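Hand-Held Gripper Recording in Homes: Questions on the Working Rules

Last updated: 5 February 2019

Which work do these rules cover?

They cover recording with hand-held grippers in furnished rooms, where the objects are soft goods: towels, blankets, bedspreads, clothing. Rigid objects and kitchen work have their own rules. Sites in Sturkau and Millach follow this page without changes. Tijani uses it with a local supplement on entry to rented apartments.

Are the rules mandatory?

"Must" marks a requirement. "Should" marks a practice that can be dropped if the session lead writes down the reason in the session log before recording starts. A reason added afterward is treated as a deviation.

How long can a session run?

A single take must not exceed 18 minutes. After 200 minutes of recording in one day the operator stops, regardless of how many takes are left on the plan. Setup and file transfer do not count toward the limit.

What has to be checked before the first take?

Pivot screws and caps on both jaws, fingertip pads, and full travel of the jaws from open to closed. A pad that lifts at any corner must be replaced. Pads are not to be glued on site. The lens is wiped with a dry cloth and the device is held still for a short reference clip. If two devices are used, both get the same check and both serial numbers go in the log.

Can one operator's results be mixed with another's in the same take?

No. A change of operator closes the take. The new operator starts a new one, even if the cloth has not been moved.

Does the bed have to be cleared or covered with a plain sheet?

No. The Zolmont draft asked for a plain sheet, and that clause was removed in January. The bed covering stays as the household has it, patterned or plain. Loose items that could catch in the linkage — cords, jewelry, open zippers — should be moved out of reach. Pillows may stay.

What about personal items in the room?

Mail, screens, photographs and medicine labels must be turned away or taken out before recording. Furniture, curtains and ordinary packaging may remain. If the resident asks for something to be removed, it is removed without discussion and the request is not logged.

How should the jaws approach fabric?

Open, and slow enough that the cloth does not shift before contact. The pads close on a fold or a raised section where one exists. On a flat cloth the operator may press lightly and pinch to raise one. Pulling the cloth by the linkage arms is a deviation. So is straightening it with the free hand during a take.

May cloths overlap?

Yes, up to the number given on the task sheet. The starting order of the layers must be written down. Color names are enough.

What is done with a take that has motion blur?

It is kept. Blur is noted by the reviewer and is not grounds for deletion on site. The operator must not repeat a take only to get a sharper one.

Where are deviations reported?

On form 222, within two working days. One form per take.

What does normal work on a bed look like? 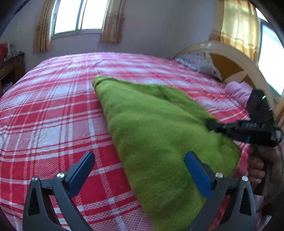
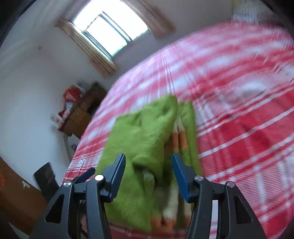
Green cloth on a plaid bedspread, with the blue pads at the fabric.

Has the layering rule caused problems in use?

Mounir Ezzat wrote that the starting order is easy to record and hard to keep, given that a thin cloth slides under a heavy one as soon as the pads press down. He asked that the log carry a second line for the order at the end of the take, filled in before anything is straightened, and that a mismatch between the two lines not be treated as a deviation. His request is open. Until it is decided, the end order may be entered in the remarks field.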